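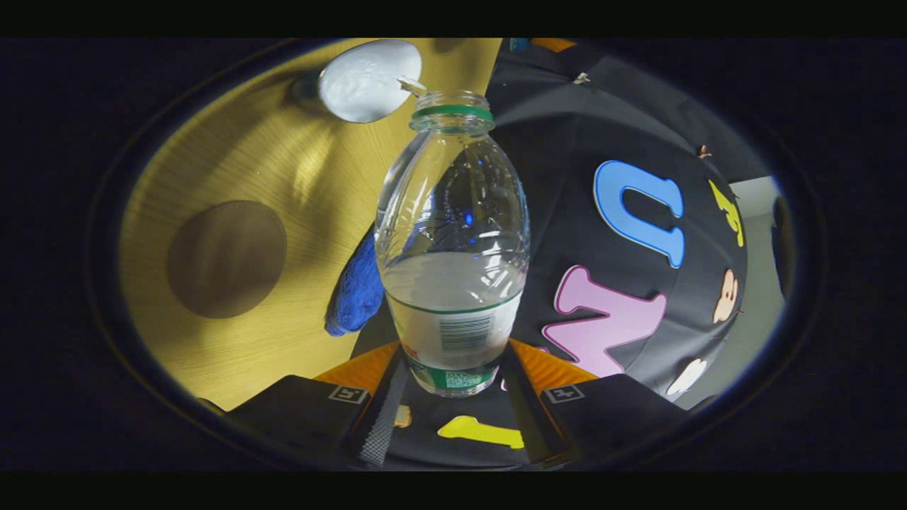
Fig. 2. Powder held over an open bottle, spoon at the neck, fingers at the base.

Unit 2: House rules for pouring tasks
Notes by Dede Quaye, for the Gevero lab course

Everyone wants to write the rule about force limits. Fine, it's on the next sheet. Most of our trouble comes from powder.

Grip low. Fingers at the base leave the mouth clear for the spoon. A capless bottle squeezed halfway up is a fountain, and you will be the one holding the mop.

Keep the finger markers clean. Powder on a marker counts as a fault, even if you feel it adds character.

Log the task before you start it. "Bottle stuff" was entered 87 times last May and Yuzhen Kong read every one.

Stop means hands off for 60 seconds. It does not mean one more spoonful.

Spills get reported on the Navik form, including small ones, including the ones you already wiped up with your sleeve.

For next time: read the Stollness checklist and mark two rules you think we break. Bring a pen. You will find more than two.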